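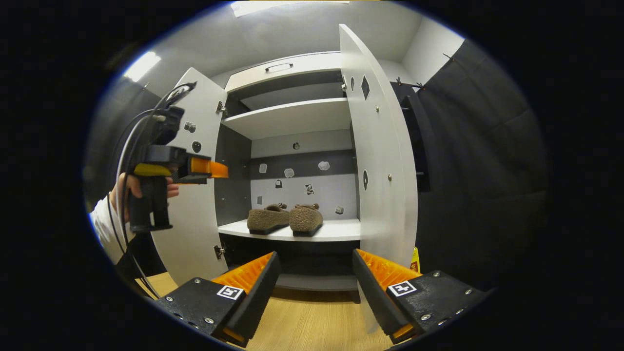 Hall cabinet, doors open. Brown slippers on the bottom shelf.

Smell in hall shoe cabinet wont go away, what am I missing?
2 min read

Posted by plellby_renter, September 2019

Moved into a ground floor apartment in August. White cabinet by the front door, came with the place. Every pair of shoes that goes in there comes out smelling like an old basement. Not feet. More like wet cardboard.

Tried so far: wiped everything down with dish soap, box of baking soda for 9 days, a cedar block from the Wyss store. Baking soda did nothing I could notice. Cedar just made it smell like cedar and basement.

Doors stay closed most of the time because the hall is narrow and I walk into them. Cabinet is up against an outside wall. Landlord says buy an air freshener. I would rather not. Slippers are the worst, they soak it right up, sneakers not as bad.

Do I pull the whole thing out or is there somthing easier to try first?

391 views · 6 comments

irnier_attic
Pull it out. Outside wall plus closed doors, it's damp, had the same thing in my last two places. You want a gap behind it, couple of fingers wide is fine. Look at the wall while you're back there. Gray or black specks = mold, take pictures and send them to the landlord before you clean anything, otherwise it's your word against his.

If the wall is clean, check the back panel of the cabinet. Cheap board drinks up water and holds the smell forever. Plain white vinegar on a rag, wipe, leave the doors open overnight with a fan pointed in. Do that a few nights running. Don't soak it, the board will swell and then the doors wont close.

And check it's screwed to the wall before you yank. Mine was. Took a chunk of plaster with it, and guess who paid for that.

Slippers: wash them if the tag says you can, cold, air dry, NOT the dryer. Fuzzy stuff goes stiff and lumpy in heat. No tag, just air them by a window for a few days and keep them out of there till it's sorted.

Shared 9 times

borkar_st_mom
coffee grounds in a sock. works for my fridge

old_hinge
Agree on the gap but get a cheap humidity meter too, hardware store has them near the thermostats. Leave it on the bottom shelf overnight with the doors shut. If it reads a lot higher than the rest of the hall you have your answer, and its something to show the landlord.

Also do you put shoes away wet? Most people do. Tray by the door, let them dry there first, then cabinet. Newspaper stuffed in the toes if it's been raining, change it before bed.

I'd skip the air freshener, it only sits on top of the smell. Painting the inside can help with old board but get it dry first or the paint peels. And ask him before you paint, obviously.

495 people found this page helpful · Share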